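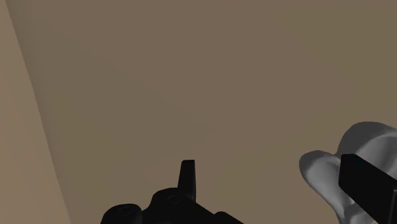 Plain brown and beige, with one long diagonal line.

Small kitchen tips for the months of feeding a baby

I love a well-set-up kitchen, and I never loved mine more than when I was breastfeeding and hungry every two hours! These are the little habits that kept me fed and watered.

Fill a 600 ml bottle before every feed and put it on the side where your free hand will be. I was always thirsty the second the baby latched on, never before.

Make oat bars on a quiet afternoon. Mash 2 ripe bananas, stir in oats until the mix is stiff, add a spoonful of peanut butter and press it into a lined tin. Slice them while they're still a bit warm, then freeze with paper between the layers. You can eat one with one hand, which is the whole point of them.

Soup goes in mugs, not bowls. Freeze it in single portions and write what it is on the lid (I once defrosted stewed plums for lunch – lovely, but not with cheese on toast).

Boiled eggs keep in the fridge for a few days in their shells. Put a pencil cross on the cooked ones.

For yoghurt, I buy the big Limesen tub and spoon it into small jars with frozen berries at the bottom. By morning the berries have gone soft and syrupy and it's the best breakfast ever.

If you take vitamins, keep them next to the kettle, well out of reach of older children. Mine lived in the cupboard for weeks and I forgot them every single day.

Next month: freezing herbs, and my favourite lentil stew.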